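Drastidell 300 Portable Training Goal
July. By Hefin Gronow

The Drastidell 300 is a folding soccer goal for club practice and small-sided games. It replaces the older Zulu model, which Lakedell stopped stocking in spring. The opening is 12 feet wide and 7 feet high, so it suits most youth teams, and two adults can carry it across a field.

The posts and crossbar are aluminum tube, joined at the corners with locking pins. The back frame folds flat against the posts for storage. The net clips on with plastic hooks and can stay on when the goal is folded. Wheels are sold separately - they fit both this goal and the Zulu.

Gemechu Alemayehu, who coaches the under-11s at Nolmont, used a pair through last season. He says setup takes a few minutes once the pins have loosened up, and that the net hooks are worth buying spares for. We now put a bag of spares in every box.
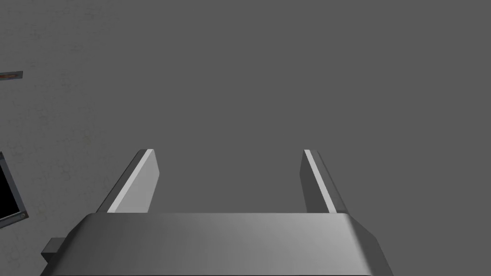
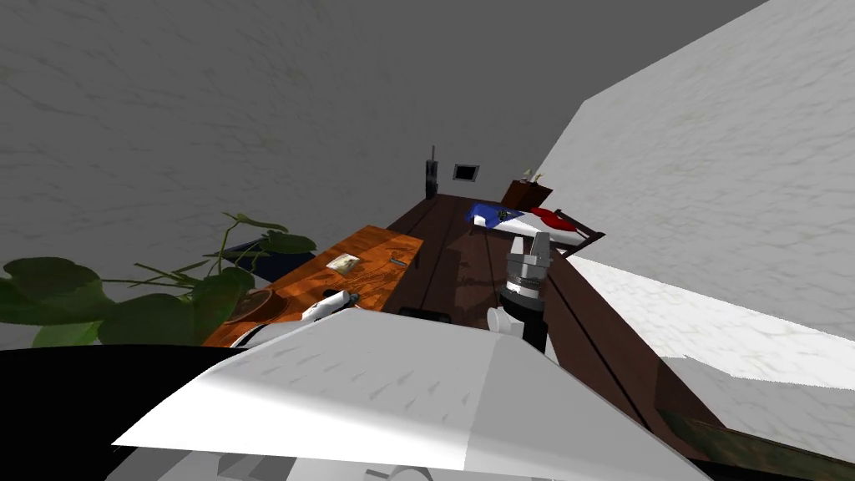 Each goal weighs 110 pounds without the ground anchors. Four anchors are included for grass. On turf or an indoor floor, use sandbags on the rear bar. Never leave the goal standing without anchors or weights, even between drills.

Delivery takes up to two weeks. Replacement nets ship separately, in white only. Club orders of four goals or more go through the Lakedell team desk.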